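**1/** Je travaille à Hallum sur les consignes de démonstration pour les pinces à main. Vendredi j'ai relu notre guide avec Kazue Miyazaki, et nous avons changé plusieurs règles. Je les note dans ce fil, cela peut servir à d'autres équipes.

**2/** Règle de départ : les deux pinces commencent ouvertes, devant l'objet, sans le toucher. On attend une seconde, puis on bouge. Beaucoup de nos anciens enregistrements commencent trop vite et il faut les couper à la main.

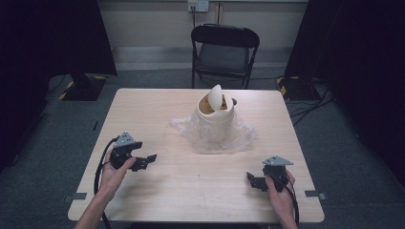
**3/** Les câbles passent sous le poignet, jamais entre les deux mains. Chez Flanico ils les attachent à la manche - je trouve cela un peu gênant pour tourner l'avant-bras, mais c'est une question de goût.

**4/** Pour les emballages minces : prendre par les bords, serrer peu, garder la face imprimée libre. Kaede Chiba demande aussi de ne pas corriger la prise en l'air. Si l'objet glisse, on le repose et on recommence l'essai. 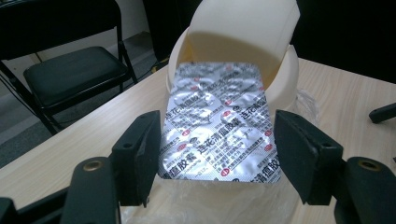 **5/** Faut-il garder les essais ratés ?

Nous les gardons, avec une étiquette « échec » et le moment de l'erreur. Sur une série de 100 essais, on en rejette seulement quand un capteur manque.

**6/** Autre point : le guide avait 13 pages, c'était trop long et les nouveaux ne lisaient pas la fin. La version courte tient sur une feuille, collée près du poste.

**7/** Il reste à écrire la partie sur les sacs et les films plastiques. Si vous avez déjà une règle pour ça, je veux bien la lire.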